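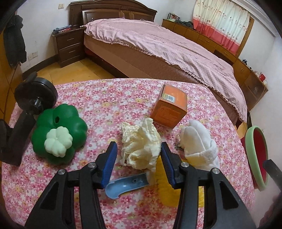
Fig. 1. Crumpled tissue and folded towel on a floral tablecloth.

Jun 9, 2026
By Liên Đàm and Cormac Tierney

Our project asked what Grolcombe households throw out in a week. We sent diaries to 70 homes and got 69 back, which our supervisor called suspicious. They listed 926 items.

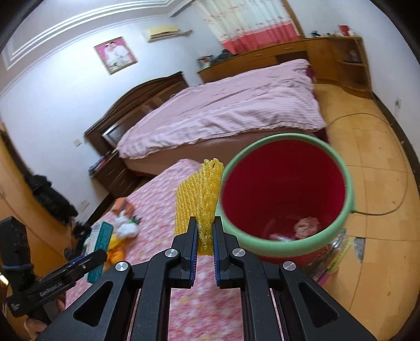 Fig. 2. Golden-yellow mesh cloth beside a round bin.

Tissues won easily. Cloth was rare — most people claim they'll mend it, and Cormac has been claiming so since September.

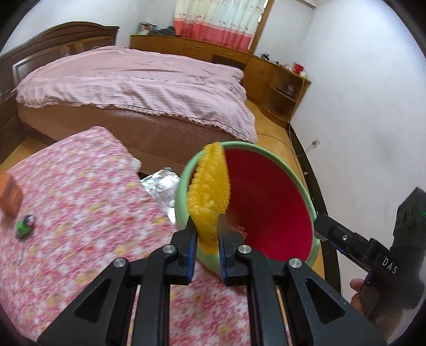
Fig. 3. Yellow toy piece, green bucket behind.

Only 4 homes listed toys. We'd like to repeat the diaries in Lakum, marks permitting.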